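The Sorting Table

Hongjun Fan had wanted a big table all his life, and now he had one! It ran so far back that he could not reach the other side without climbing up on his elbows, and on his first night in Tralarthorpe he walked round it twice before he remembered to take off his coat.

He had come for the buttons. His great-aunt Hao had left him every one she ever saved, in biscuit tins and tea caddies and one enormous soup tureen, and he meant to sort the lot by August. Horn ones, glass ones, brass ones off dead men's tunics – he loved them already, even the dull grey shirt buttons that came up in handfuls like gravel.

But where do you put a thing before you know what it is? He lay awake over that. In the morning he went down to Sutmont's on the quay, bought two rolls of blue tape and ran all the way home up the hill with them bouncing in his pockets.
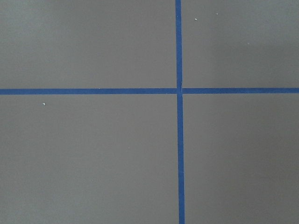
Four countries, and no one living in them yet.

He named the quarters as he might have named islands. Top left was Tronitz, where the aunt had been born, and whatever had come from there would go back there. The others were Sea, Church and Don't Know. By teatime Don't Know was so full that the buttons were rolling over the border into Church, and Hongjun was laughing out loud and tearing off more tape with his teeth.

He needed more countries, that was all! He needed dozens. He went on laying down lines until his knees ached, long ones first and then the short ones across, and each new box made him want another.

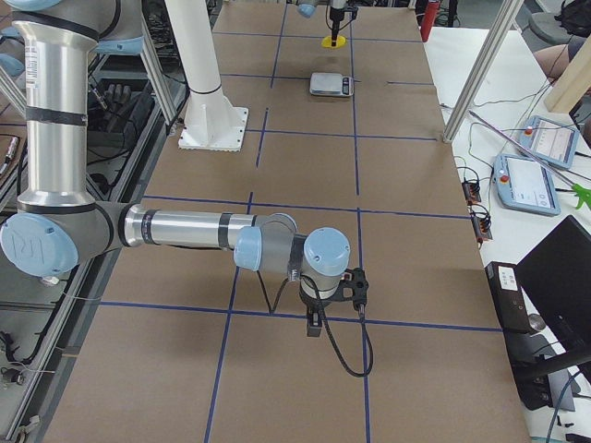 Forty-two boxes he wanted in the end, and he wrote the number on the back of his hand so that he wouldn't lose it. Then he tipped out the soup tureen. Something heavier than a button went spinning off with a lovely ringing noise and he chased it the whole length of the table, bent double, before he got his palm flat on top of it.

It was a coat button, silver under the black, with a ship on it and a date: 1621. He weighed it in his hand. He held it up to his ear, which was silly, and then he did it again.

"Well," he said to it, "and where do you want to live?"

He tried it in Sea. He tried it in Tronitz. It was dark outside by then and he hadn't eaten, and he picked it up once more and went to look for the tape.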